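Reading Chair Swap: Your Questions

What is the Chair Swap?
It's a book exchange built around places to sit! Each spot has one good armchair and one book waiting on the seat. You come in, pick up the book, sit down and read. If you love it, take it home and leave another one for the next person.

How did it start?
Angeliki Papadakis put a chair and a novel in the front room at Desitz and went to make coffee. When she came back, the novel was gone and there was a cookbook in its place. We now have 3 chairs and 266 books on the list, and we're still thrilled every time a new one turns up.

Do I have to sign up?
No. Just write the title in the notebook by the door, both the one you take and the one you leave. Lurdes Louro types it all up at the end of the month (her handwriting is much better than ours, so if she offers to write your line for you, let her).

What kind of books can I leave?
Paperbacks are best. Novels go fastest, then memoirs, then anything about food. Hilary Mantel never stays on the list for long, and the early ones are just as popular as the big Tudor books. Please, no textbooks and nothing with pages missing.
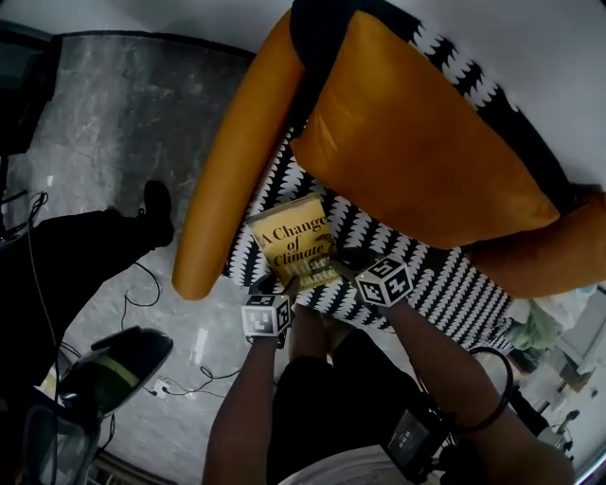
Magazines are fine too, but keep them to one or two at a time or they slide off the seat.

Can I read there and not take anything?
Of course! Plenty of people read a chapter a visit. Use a bookmark and leave the book on the seat when you go. If it's been swapped by the next time, check the notebook, and we'll happily ask for it back once it's been read.

How do I look after the chair?
Shake out the cushions now and then, and keep drinks on the floor side, away from the fabric. Spills happen. Blot, don't rub, and tell Lurdes.

Can I give you a chair?
Yes please, if it's comfortable and the arms are solid. Bright colors very welcome. We're hoping to open another spot in March, so get in touch before then.

Page updated 11/02/2009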